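Workshop Notebook – Hivley Shared Workshop, Picking Cell Build
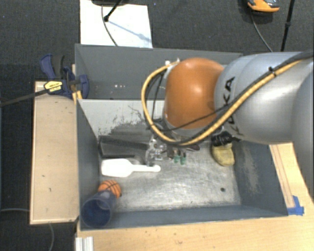

Page last changed: 4/4/18

Entry 44. The purpose of this session was to review the cable routing on the KUKA arm and the mounting of the two-compartment bin before the next series of picking trials.

The yellow-orange cable now leaves the link, passes below the orange joint cover and returns in a wide loop. A black cable tie holds it to the black cable beside it. The loop is larger than the Drelitz drawing calls for and should be shortened before the arm is sent deep into the front compartment. Members should not cut the existing tie until the replacement clips have been received.

The bin is held on the left by a bar clamp. This is a temporary measure. A bolted bracket has been requested and is expected by August. Until then the clamp is to be checked before each run, and the result entered on the Nudton sheet.

The front compartment holds the mixed set, including the white scoop, the small orange ball and the translucent blue cup. The cup stands in the corner in front of the ball, a difficult position for the present grasp planner, and it will be kept as a test case. The divider is heavily scuffed – contact limits are to be reviewed with this in mind.

The log stood at 1,164 attempts when the Oprea controller settings were saved and stands at 2,943 today. Speed remains at level 5.

Outstanding: shorten loop, fit bracket, re-tape right front corner of bin.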